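Handheld gripper demos: is 500 really enough?

Bangate Robotics Board > Learning from Demonstration > Data Collection

torquewrench_16
We're setting up to teach a two-arm rig a handful of kitchen jobs, starting with getting a mug out of a microwave. The plan on paper says 500 demos per task with handheld grippers, then train. My boss got that number from a talk. I don't trust it. Has anyone here hit a usable success rate with 500, on an object the policy hadn't seen?

pallet_jack
Depends what you call usable. We did 770 on a drawer task at Javen and it still fell apart when we swapped the handle. Same drawer, different handle.

mossyrelay
770 from how many rooms though?

pallet_jack
One room. Two people. Yes, I know.

mossyrelay
Well there you go. I'd take 53 demos in each of a few different kitchens over 770 in one. People keep buying count when what they're short on is variety.

torquewrench_16
Everyone says variety and then nobody can tell me how much. These two are from our setup, gripper views.
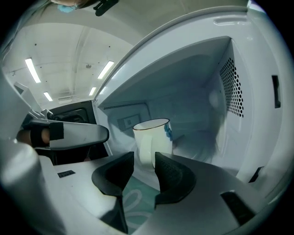
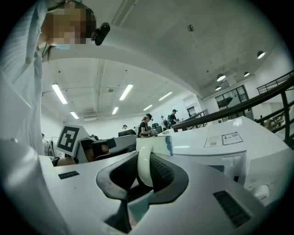 My worry is that we end up teaching it our building. The overhead lights are in both of those views and I bet the policy would happily use them to work out where it is. Then there's the grasp. With the mug handle pointing straight out at you between the fingertips, you've got about the friendliest grasp there is, and I suspect most of our demos look like that without anyone planning it. Turn the handle to the back of the cavity and I have no faith at all.

Salgado_fan
You're overthinking the lights. Color jitter, random crops, move on.

torquewrench_16
Color jitter doesn't move a ceiling. Crops help a bit, but with a lens that wide there's plenty of room left in there.

kettle_and_hex
Agree with OP on the handle. We made a card with 16 starting poses and people had to work through it in order. They hated it. The success rate on odd angles did go up, but we changed the learning rate the same week, so take that for what it's worth.

Salgado_fan
So you don't know.

kettle_and_hex
No, I don't. I said so.

mossyrelay
Second the card. Also keep the failed tries – the fumbles where somebody backs off and goes in again. Our first cleanup script threw those out and the arm had no clue what to do after a miss.

pallet_jack
Disagree. Recoveries, sure. Plain fumbles just teach it to fumble. Somebody has to sit and sort them, and that's the job that gets skipped.

torquewrench_16
That sorting is coming out of my February, by the looks of it. I'm going to hold back one mug and one microwave at the Justdale site, stop at 53 demos and test there before anybody records the rest. If it can't reach into a different cavity I'd like to find out early.

mossyrelay
Post the number even if it's bad.

torquewrench_16
It'll be bad. I'll post it.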